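Section 5. Two-Arm Handling: First Practice Run

You have built the cell, hung the walls and leveled the base rail. If you skipped leveling the base rail, go back to Section 3. The arms will find out before you do.

This section covers the Mavura bench kit with both arms fitted and the Notis control software installed on your computer. Single-arm owners can go to Section 7, which is shorter and has less crockery in it.

What you need

The kit, powered down.
The shallow tray.
Mugs, cups and tins from your own kitchen. We don't supply them. We did for a while, and the returns desk asked us to stop.
At least one thing you dislike, for the first grip.

5.1 Before you power up

1. Clear a space between the arms large enough for the tray. Things you don't intend to handle can stay on the table if they stand toward the back or the sides, out of both arms' sweep.

2. Set the tray flat in the middle of the table. Press down on each corner. If it rocks, find out what's under it.

3. Check the wrist cameras. Each should sit square in its bracket with the connector pushed all the way home. A connector that is nearly home works perfectly until the arm bends.

4. Follow the cables by hand from each wrist back to the shoulder. There should be slack at the elbow, but no loop big enough to put a fist through. Ruth Entwistle wrote this step after putting her fist through one.

5. Brush off the base rail. Screws, clippings and crumbs don't bother the arms, but they do migrate.

CAUTION: Keep your hands outside the posts whenever the arms have power. The grippers close at the same speed on a mug and a thumb.

5.2 Homing

1. Switch on the main supply, then start Notis. Doing it the other way around does no harm, but Notis will report that it has no arms and will go on reporting this until restarted.

2. Choose Cell, then Home Both. The left arm moves first.

3. Wait for the message "Both arms home." This takes up to 84 seconds. It feels longer.

4. If one arm stops partway, note the code in the status bar. Code 14 is a cable fault and accounts for most of the mail Howard Kershaw receives. Power down, reseat the connectors on that arm and start again from step 1.

NOTE: Don't help a stalled arm by pushing it. It will remember a home position that isn't home, and every move after that will be confidently wrong.

5.3 Setting the grip

The two grippers can work separately or as a pair. Paired mode is the one you want for anything round, heavy or sentimental. In paired mode the arms come in from opposite sides and share the object, and neither closes fully until both report contact.

1. In Notis, open Grip and choose Paired.

2. Set Closing Force to 200. The number has no unit. We've been meaning to give it one. Lower is gentler, and anything under 90 is more of a suggestion.

3. Leave Contact Wait switched on. There is a switch to turn it off because Cyril Mapplebeck asked for one, and he has since turned his back on.

4. Place one object on the tray. A mug on its side is a fair beginner's choice; so is a tin, laid down so that each gripper has something to approach.

5. Choose Try Once. Keep one finger on the stop button and the other hand off your coffee.

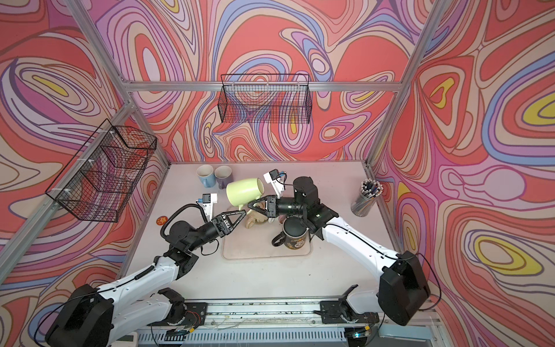 Paired mode on a green mug and on a decorated tin.
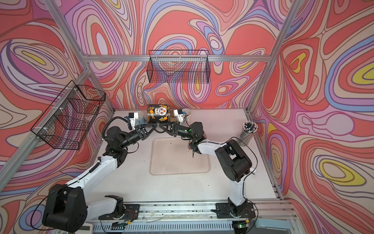
6. Once both grippers report contact, the status bar reads "Shared." Raise the object using the Up key, one tap at a time. Each tap is a small lift. Holding the key down is a large lift, and a different section of this manual.

7. Lower it with the Down key until Notis reads "Resting," then choose Release Both. Releasing one side first leaves the other arm with a decision it isn't equipped to make.

8. Repeat until you get ten clean tries in a row with the same object. Then change the object and watch your record collapse. This is normal and no reflection on your assembly work.

5.4 If the grip goes wrong

The object spins as the fingers close.
The two sides aren't level with each other. Open Grip, choose Align, and nudge the higher arm down. If you can't tell which is higher, ask someone standing at the other end of the bench, who will be certain and may be right.

The object creeps out toward you.
The fingers are meeting it too far back. Move the contact point forward a little on both arms. Moving it on one arm gives you the spinning problem above.

One gripper touches, the other stops short.
Contact Wait is doing its job. Check that the object hasn't been placed nearer to one side than the other arm can reach. If it's well placed, rerun the camera check in 4.6.

The grippers touch each other.
Press Stop. Choose Back Off, which opens both and draws them apart in the order they came in. Don't choose Home Both from here. Ashley Tapley did, and we now sell finger tips in packs of four.

Notis reports "Shared" with nothing in the grip.
It has got hold of the tray. Stop, release, and raise the approach height by one step. The lip of a tray is a perfectly good handle as far as the software is concerned.

NOTE: Handles are hard. A mug presented with its handle toward one gripper may be gripped by the handle, beside it, or not at all, and the choice can vary from try to try. Turn the handle out of the way until you have done at least one full session with plain sides.

5.5 Saving what you've set

1. When you have a grip you trust, choose Save As Recipe. Give it a name you'll recognize in September. "Mug" is a poor name. "Mug2" is worse.

2. A recipe stores the force, the approach height and the contact points. It doesn't store where you put the object. That part stays with you.

3. Recipes can be shared between cells, provided both were homed with the same version of Notis. Amber Dawber keeps the shared library, which stood at 1,105 recipes when this page was last revised. Roughly half of them are for mugs.

4. To bring in a recipe from a Drarnora cell, open it in the Keogh converter first. The converter drops the force setting without mentioning it, so enter your own before choosing Try Once. A blank force is read as full force.

5.6 Shutting down

1. Release anything in the grippers. When power goes, the fingers relax, and whatever they were holding becomes the floor's concern.

2. Choose Cell, then Park. Both arms fold back toward their shoulders.

3. Wait for "Parked," close Notis, then switch off the main supply.

4. Wipe the tray with a dry cloth. Don't use spray cleaner inside the cell. The circuit boards below the rail are open to the air and everything in it.

5. Check the finger tips for nicks. A small nick is cosmetic on a tin and will leave a line on glaze, so swap the tips in pairs, both grippers at once, and rerun Align before the next session.

Go on to Section 6, Passing an Object from Arm to Arm, when you have three saved recipes and have stopped flinching at step 5 of 5.3.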